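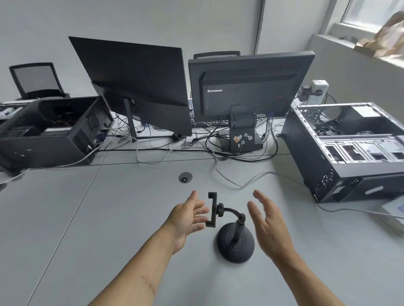

4. Settling In: What People Put on a Desk That Isn't Theirs

We come now to the part of the study that we enjoyed the most, and we hope the reader will forgive us if we linger over it. The earlier sections dealt with booking rules and floor plans at the 2 offices, Jilteslow and Brikent, and with the question of who gets to sit near a window. Those matters are important, and they took up a good deal of our interview time. But when we went back to the diaries that our 40 participants kept over 8 weeks, what people wrote about most freely was the first few minutes of the day, when they arrived at a bare desk and began to make it into a place where they could work.

The idea that people mark out their territory at work is an old one, and most of what has been written on it deals with assigned desks. A person with an assigned desk puts up a photograph in the first week and may not look at it again for years. A person at a shared desk has to decide every morning what is worth carrying, unpacking and later packing up again. It seemed to us that this daily decision might tell us more about what people need than any photograph pinned to a wall, and we asked the diary keepers to write down what they took out of their bags, in the order they took it out, and to add a word or two on why if they felt like it. Many felt like it.

4.1 The order of unpacking

The diaries gave us 200 entries that were full enough to use. We read each of them aloud to one another, which was slow, and then sorted them by the first object mentioned. The laptop was very often not the first. People at Jilteslow tended to start with a drink, set down on whichever side was farther from the aisle, and several wrote that the desk did not feel occupied until the cup was on it. At Brikent, where drinks with no lid are not allowed on the open floor, the first object was more likely to be a notebook, a pair of headphones or a phone.

The phone deserves a word of its own. We had expected it to appear in the diaries as a distraction, and it sometimes did, but far more often it was written about as a kind of furniture. People had a spot for it. One participant at Brikent wrote that she could not begin on her email until the phone was "standing up and looking at me," and another described moving it from left to right after lunch as a way of telling himself that the second half of the day had started. Participants who laid the phone flat on the desk wrote about it less warmly, and mostly in connection with not being able to find it under papers.

A good number of people carried something to prop it up. Many of these stands are light folding things that weigh almost nothing. The kind shown in Figure 3, with its round weighted base, bendable neck and clamp, is a different sort of object, and a person has to care a fair amount about where their phone sits before they will put something like it in a bag every morning. The people who did so knew this perfectly well and were cheerful about it. "It is the heaviest thing I own that does the least," wrote one of them, "and I would turn the train around for it."

4.2 The surface itself

We should say something about the desks, too, as they came up in the diaries more than we had planned for. Shared desks are usually chosen to please everybody a little, and they end up pale, smooth and hard to tell apart. Participants responded by becoming close readers of small differences. They knew where the panels met and whether a pen would roll into the gap. They knew which desks had a cable opening within easy reach and which had one so far back that a short charging cord could not get to it. At Jilteslow the position of the cable opening turned out to be a better guide to which desks were booked first than the distance to the kitchen, a finding that surprised the office managers and, we admit, delighted us.

Cable openings also served as landmarks. When we asked people in the closing interviews to sketch their usual layout from memory, nearly everyone drew the opening early and then placed their belongings in relation to it - cup behind, notebook in front, phone a little to one side. The edges of the desk were often left out altogether. Figures 3 and 4 both have such an opening set into the desktop beyond the stand, and a reader who has spent time at shared desks may find, as we did, that the eye goes to it quickly.

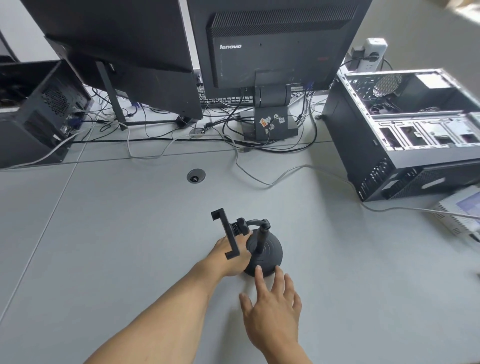

Leltivport Working Papers in Everyday Work
Submitted by the Cao Project writing group, revised 3/8/18

4.3 Small adjustments

Once everything was out of the bag, there followed a period that we came to call fussing, and we use the word with affection. A diary entry would say that the writer had sat down, set up and started, and then two lines later it would mention moving the lamp, turning the notebook, or bending the phone stand a little farther over. We first took these for interruptions and coded them that way. On a second reading we changed our minds, and went back through all the entries to give fussing a code of its own.

What changed our minds was the timing. Fussing was most common at moments when the work itself was about to change: before a call, after a long stretch of reading, on coming back from a meeting that had not gone well. The participants seemed to use their hands to get from one kind of attention to another. Some of them said as much in the interviews. A participant at Jilteslow who did bookkeeping for several departments told us that she squared up her belongings between one department and the next, and that if she skipped it she would find herself putting figures in the wrong ledger.

We do not want to make too much of this. Our diary keepers had volunteered to write about their desks, and people who volunteer for such a thing may well be people who fuss. We also have very little from anyone who works standing up. Even so, the pattern was steady across both offices, and it held for the tidy and the untidy alike.

4.4 Packing up

The end of the day is thinner in the diaries, as one might expect, and we relied more on the interviews here. Packing was quick and was nearly always done in a different order from unpacking. The laptop went in early and the small things were gathered up last - the phone most often at the very end, on the way out of the chair. Objects left behind were usually chargers. Both offices kept a box for them, and the one at Brikent was so full by March that people had begun to treat it as a lending library.

Several participants described a moment of looking back at the cleared desk before they left. Some did it to check for belongings. Others said they liked to see it bare, and one wrote, in the last entry of her diary, that she had started wiping the desk down for whoever came next, although the cleaners would do it anyway. We take up this kind of courtesy among people who never meet in Section 5, together with the notes that participants at Jilteslow left for one another in the shared drawers.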